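가사·매장 보조 양팔 로봇 작업 적합성 점검표 (의견란 포함)

점검 대상: 진열 및 정리 작업 셀, 머스트게이트(Mustgate) 시험동
장비 공급: 루누소프(Lunusov)
점검 주관: 아산테(Asante) 현장안전실
점검자: 닐로 킨누넨(Niilo Kinnunen)
확인자: 추쿠에메카 아자이(Chukwuemeka Ajayi)
점검 시기: 7월

판정 기준
적합: 현 상태로 작업 지속 가능
조건부: 의견란의 조치를 이행한 후 작업 가능
부적합: 조치 완료 시까지 해당 작업 중지
보류: 판정에 필요한 자료 미비

본 점검표는 음료 및 과자류의 담기, 꺼내기, 재진열 작업을 로봇이 사람의 상시 개입 없이 수행할 수 있는지를 판단하기 위한 것이다. 장비 자체의 전기 안전 및 기계 안전은 별도 서식으로 점검하며, 중복되는 항목은 해당 서식의 판정을 따른다.

1. 작업 구역

1-1. 로봇 팔의 도달 범위 내에 작업과 무관한 물품이 없을 것
판정: 조건부
의견: 바구니 오른편 작업대 안쪽에 소형 수공구가 놓여 있다. 작업 개시 전 공구함으로 회수할 것. 시작 전 정리 확인란에 서명이 누락된 회차가 있어 서식 보완을 요청하였다.

1-2. 모니터 등 주변 기기와 팔의 동작 범위가 겹치지 않을 것
판정: 보류
의견: 오른쪽 모니터와의 이격 거리를 기재한 배치도가 제출되지 않았다. 팔을 최대로 뻗은 자세를 기준으로 작성하여 제출 바람.

1-3. 창 측 채광이 인식 성능에 미치는 영향이 검토되었을 것
판정: 조건부
의견: 과자 봉지 표면의 반사를 고려하여 오전과 오후 시간대의 인식 결과를 구분하여 기록할 것. 현재 기록은 오후 4시 이후에 편중되어 있다.

1-4. 비상정지 장치가 운용자의 손이 닿는 위치에 있을 것
판정: 적합
의견: 없음.

2. 취급 물품 및 용기

2-1. 용기의 형상이 그리퍼의 진입과 이탈을 방해하지 않을 것
판정: 조건부
의견: 철망 바구니는 격자 눈이 작아 손가락 끝이 걸릴 우려가 있다. 벽면에 근접한 물품은 안쪽으로 옮긴 뒤 파지하는 순서를 표준으로 정할 것.

2-2. 유리 용기와 플라스틱 용기에 대하여 파지력이 구분 설정되어 있을 것
판정: 부적합
의견: 유리병과 플라스틱병이 같은 바구니에 담기는 작업임에도 파지력 설정값이 한 가지이다. 유리병 취급 작업은 설정 분리 및 재시험 완료 시까지 중지한다.

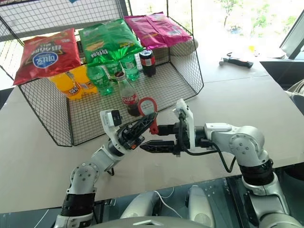
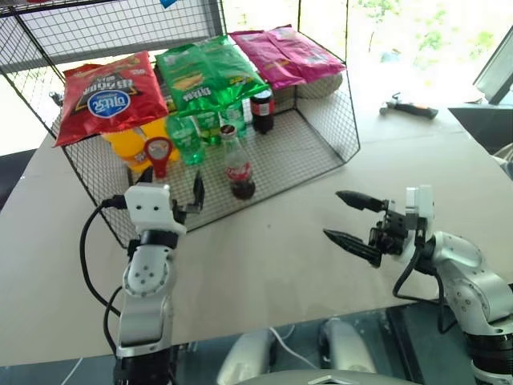
사진 제공: 아산테 현장안전실. 철망 바구니에 담긴 음료와 과자 봉지, 양팔 로봇 작업 셀.

2-3. 봉지류가 병 위에 얹힌 상태에서의 작업 순서가 정해져 있을 것
판정: 조건부
의견: 초록색 봉지와 같이 병 위에 걸쳐진 물품은 먼저 제거하여야 한다. 절차서에는 "위쪽 물품부터"라고만 기재되어 있어, 봉지 하나가 여러 병에 걸친 경우의 처리가 불분명하다. 봉지를 들어 올릴 때 아래의 병이 함께 기울어지는지 확인하는 단계를 추가할 것.

2-4. 인쇄면이 뒤집힌 포장도 동일 품목으로 인식될 것
판정: 적합
의견: 글자가 거꾸로 놓인 봉지를 포함하여 32회 시험하였으며 오인식은 2회였다. 두 건 모두 동작 개시 전에 운용자 확인 요청으로 전환되었다. 허용 범위 내로 판단한다.

2-5. 같은 종류의 병이 밀집한 경우 인접 병을 넘어뜨리지 않을 것
판정: 조건부
의견: 초록색 플라스틱병처럼 서로 가까이 세운 병은 손가락이 들어갈 틈이 좁다. 간격이 부족한 때에는 파지를 시도하지 않고 정지하도록 설정할 것. 재시도 횟수의 상한도 명시되어야 한다.

3. 장비 외관 및 배선

3-1. 그리퍼 손가락의 마모, 균열, 이물 부착이 없을 것
판정: 적합
의견: 양쪽 모두 육안 점검 완료. 손가락 교체 이력을 장비 대장에 옮겨 적을 것.

3-2. 팔 외부로 노출된 케이블이 용기나 물품에 걸리지 않을 것
판정: 조건부
의견: 손목 부근에서 늘어지는 검은색 케이블의 여유 길이가 길다. 팔이 바구니 안으로 내려가는 자세에서 철망 모서리에 걸릴 수 있으므로 고정구를 추가한다. 몸체 앞쪽을 지나는 가는 흰색 케이블도 함께 정리할 것.

3-3. 관절부 체결 나사의 풀림이 없을 것
판정: 적합
의견: 조임 표시 확인. 다음 정기 점검 시 재확인.

4. 자율 수행 가능 여부

4-1. 병류의 단독 꺼내기
판정: 조건부
의견: 플라스틱병에 한하여 운용자 입회하에 허용한다. 28회 연속 시험에서 낙하는 없었으나, 소요 시간이 사람의 작업에 비하여 현저히 길다. 영업 중인 매장에 투입할 수준으로 보기 어렵다.

4-2. 봉지류의 재진열
판정: 부적합
의견: 집어 올리는 동작은 안정적이나 내려놓는 위치의 편차가 크다. 봉지를 세워 진열하는 작업은 현 단계에서 사람이 수행할 것.

4-3. 가정 내 동일 작업으로의 확대 적용
판정: 보류
의견: 공급사는 티르칸스(Tirkance) 제어 소프트웨어의 차기 판에서 가정용 선반 및 냉장고 정리를 지원할 예정이라고 설명하였다. 그러나 본 시험은 고정된 작업대와 한정된 품목을 전제로 한다. 문 여닫기, 어린이나 반려동물의 접근, 바닥에 떨어진 물품의 회수는 시험 범위에 포함되지 않았으므로 본 결과를 가정용 적합성의 근거로 인용할 수 없다.

종합 의견 (점검자)
정해진 위치에서 플라스틱병을 꺼내는 작업은 감독을 전제로 수행 가능하다. 유리병 취급과 봉지류 진열은 아직 사람의 작업을 대체할 수 없다. 2-2항의 조치가 우선되어야 하며, 이행 전에는 시연 목적의 운전에서도 유리병을 제외한다.

확인자 의견
점검자 의견에 동의함. 다만 4-1항의 소요 시간은 안전 판정과 분리하여 별지에 기록하는 것이 타당하다. 조건부 항목의 조치 결과는 변경 전후의 설정값과 함께 제출하고, 1-2항 배치도는 재점검 신청서에 첨부할 것.

재점검 신청 시 제출 서류
- 파지력 설정 변경 내역 및 재시험 기록
- 작업 셀 배치도
- 개정 절차서 (2-1, 2-3, 2-5항 반영)
- 케이블 고정 조치 확인서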